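Teaching arms by hand: who else is doing plates?

britcombe_bodger
Right, I've finally got enough of these in the bag to start a thread. I've been driving the pair of arms by remote control for a fortnight (one leader in each hand, sat on a stool that's too low) and I'm completely hooked. The job is plate into rack. Sounds like nothing! It has eaten every evening I have. Wrist view on a turquoise plate:

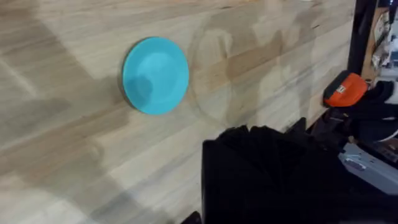

Issue 38

The rim is thin and low, so fingers that come straight down at it get you nowhere. You have to come in from the side and sort of nudge. My hands worked that out without me, and that's the bit I love about teaching this way. I've got 232 demos saved and I'd keep roughly two thirds.

rennie_wheels
Lovely stuff. What are you binning, and why? I used to chuck every fumble and my policy got worse for it. It had never seen a missed grasp, so when it missed one it just hovered there looking lost.

britcombe_bodger
Anything where I stopped to think. Fumbles I'm in two minds about.

Nostanier
Keep the fumbles, bin the thinking. Agree with both of you there. But I'd question remote control for this at all. Grab the arm and move it by hand! You feel the rim through the joints, and with leaders you're guessing how hard you're pushing. I did 300 that way in July and they're the cleanest I've got.

rennie_wheels
Then your own hands are in every camera view, Nostanier. The policy learns that a plate comes with a thumb.

Nostanier
Not if you play the motion back afterwards and record that. Slower, I grant you.

rennie_wheels
Slower, and the plate's never in quite the same spot the second time. And two arms at once? I can't hold one steady with both hands on it.

Nostanier
Fair point on two arms. I've only got the one.

britcombe_bodger
Two arms is where it gets really fun. One goes in from the left and the other waits, open, on the other side. Getting both hands to do different things is like learning the drums. View of the whole bench:
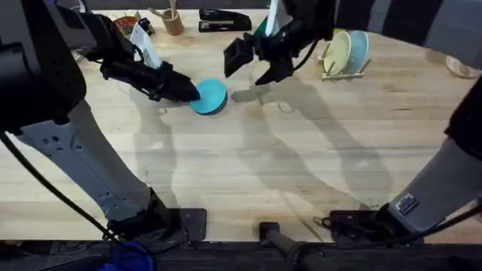
Britcombe, September 16, 2024

The rack is at the back with a couple of plates already stood up in it. I've left the pencil cup and the stapler out on purpose so it gets used to a bit of clutter.

Nostanier
Those shadows would worry me. They go right across the wood.

britcombe_bodger
I know, but they move with the arms, so I'm hoping it learns to ignore them. Might do a batch with the lamp shifted.

rennie_wheels
Do the lamp batch. And shuffle the rack about as well, or you'll have 3000 demos of one rack in one place. Ask me how I know.

Nostanier
Still say try a dozen by hand, one arm only, and compare.

britcombe_bodger
Go on then, I'll do a dozen at the weekend and post both lots. Does anyone have a taller stool?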